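4.2 Handling rules for filled containers

The first version of our collection protocol ran to 19 rules, of which operators could recite perhaps the one about lunch. Filled bottles were covered by a single sentence, inherited from the Walero guidelines, asking that liquids be treated "with due care". Juška and Avotiņš (in the June review) noted that due care is hard to audit. We therefore rewrote the section around things a reviewer can check from the recording alone: the state of the cap, how the container stands or lies, and whether the label can be read.

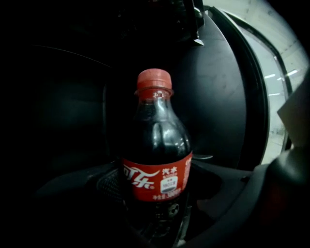
Figure 3. Filled bottle upright in a cup holder, cap on, as seen from the hand-held gripper.

Rule 7 requires the cap to be on in every episode, including those in which the bottle never leaves its holder. Rule 8 asks for enough of the label in view to tell one drink from another — a modest demand, though it accounted for most of the arguments. Of the 1,195 episodes submitted under the revised text, 309 were sent back under one of these two rules.
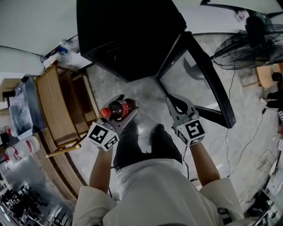 Rule 9 deals with bottles held on their side. The Mindamis draft banned this outright, on the grounds that bottles leak. Capped ones mostly don't, and a ban would have cost us 400 episodes for the sake of a tidy paragraph. We allow it, provided the grip is closed before the bottle is tilted and the operator stands still while turning it. "Still" was left undefined until Avotiņš asked whether breathing counted. It doesn't, and Appendix B now says so.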